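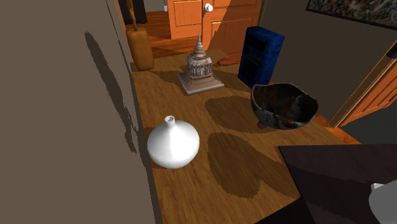
Tainá Barros replied that the simulated table looked fine to her and asked what the shadow map was set to, as she had seen the Nuvico planner stall on heavy shadow edges before.

Shadow map is 514 on a side. Edges on the tabletop and the left wall come out jagged. Raised to 2000, no change in the fault.

Fault: arm stops partway to the white vase and the planner reports "no valid approach". Same result in 30 of 38 runs.

Tried so far:
Reloaded the Skedport scene file - no change.
Swapped the vase collision mesh from convex hull to full mesh - stops later, same message.
Turned shadows off in the depth pass - clean for the first time.

So the segmenter is taking the dark shape beside the vase as an obstacle. Shadows stay on for the color camera only.

Open: the bowl with the wavy rim still gets a bad grasp pose. Moved to its own ticket. Shop PC is free after 6 p.m. for the rerun.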